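Tooling corner: drawer stack, end of month

2022-05-28, typed up by Kylie between test runs so excuse the spelling

Quick one from the kitchen bench this time. Most of the month went into software and there isn't a new demo video, sorry. But Vaher (the planner) finally talks to Biser (the perception node) without the file-drop hack we've all been cursing since February. Proper message queue now. If your launch script still points at the old folder, it'll just sit there. No error. Yes, we know, error message is coming.

Main headache was the drawer handle. Dark, glossy, thin. Depth off the wrist camera goes to mush along any shiny bar and Biser was splitting one handle into two or three bits, then Vaher would plan to the middle of whichever bit scored best. Siiri has rewritten the fitting so it grows a line through the gaps and looks for the posts at the ends. Colour image does most of the work, depth only gets a vote.

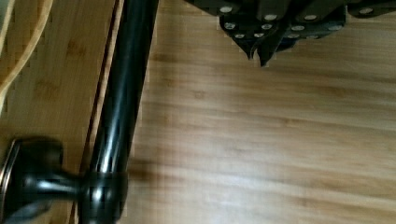 Wrist view, fingers clear of the bar. Note the white streaks down the handle.

Those reflections are what used to break it. Siiri's replay set is 727 saved wrist images, and 266 of them failed under the old fitter. Haven't got the new figure signed off so not printing it. Better, is all I'm allowed to say.

Replay tool is in the Tasimetti repo under tools. You give it a log and a config and it steps through detections one at a time, no arm needed. Please use it before booking bench time!! Kadri is runing the booking sheet and there's a queue.

Second thing, clutter. Bendik's collision map was padding every object by the same amount, fine on a bare table, hopeless on a full counter. Vaher would think for ages and then say no path. Padding is now set per class, so soft toys get hardly any and glassware gets plenty. Config key is pad_by_class, defaults are conservative. 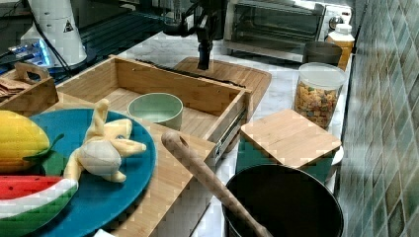 The counter, with the plush food on the teal plate and the mint-green bowl in the box.

Planner timeout is 2000 ms and stays there. If you hit it, send the log to Bendik, don't just bump the number. Somebody bumped the number.

Third, frames. The wrist camera transform was being looked up at "latest" instead of the image timestamp, so any detection made while the arm was moving landed a bit to one side. Small on a slow approach, plenty to miss a thin bar. Ruxandra found it, one line fix, two days of looking. Good catch.
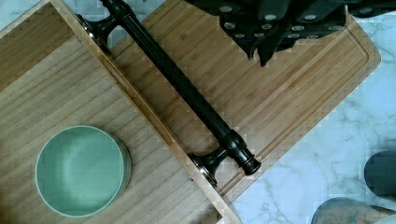
She's also added a check that refuses any detection whose transform is older than the image. You'll see STALE_TF in the console. It's noisy on startup, ignore the first few, worry if it keeps going. Calibration files need re-exporting with the new script or the check will complain forever. Old format gets read untill the next release and then it's gone.

Zisari viewer: overlays work again for the overhead camera. Press O to cycle through handle line, collision map, planned path. Line colours changed so the path doesn't vanish on pale wood. Drawer state shows as its own label, separate from the handle, which helps when the drawer's out and the arm is sitting over part of it.
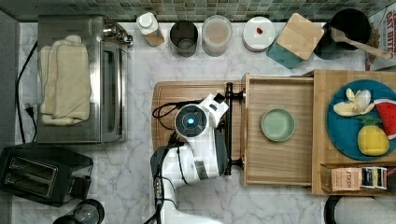

From overhead: arm over the cutting board, drawer out, sage-green bowl inside.

Known problems, short list. Biser sometimes calls the edge of the cutting board a handle, long straight line, fair enough, Siiri has a filter on a branch. Viewer eats memory if left open overnight. Config merge is still order dependant, so put your overrides last.

Next up is closing the drawer from a partly open start, planned as one motion with contact limits on the push. Vaher release 3 gets tagged once that passes in replay. If you want something in it, get your merge request to Bendik with a replay log attached. No log, no review.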